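Notebook, 01/08/2026
Adhesive labels for Pirnton, second trial

I continued the peel test of the two label glues, Dullside and Bureck. In July the Dullside labels were lifting at the corners after the cold room, so Halima Ogundipe asked me to repeat with a longer pressing time. I made 29 strips in total and pressed each one for 8 minutes under the flat weight. Three strips were cut crooked and I have put them apart, they are not in the table.

Dullside is better than before, but the edge still comes up when I pull slowly. With a fast pull it holds well. Bureck leaves a yellow line on the paper, which Pirnton will not like.
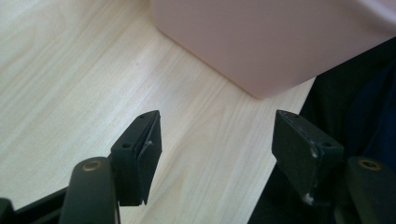
Pink box on the table, lower corner.

The cold room was at 9 degrees when I took the strips out, and I waited for them to reach room temperature before pulling. Last time I did not wait, so please do not compare the two sets directly.

To do: ask Adebisi if they can send the thinner paper. Clean the roller, there is old glue on the left side. Halima has the key for the cutter.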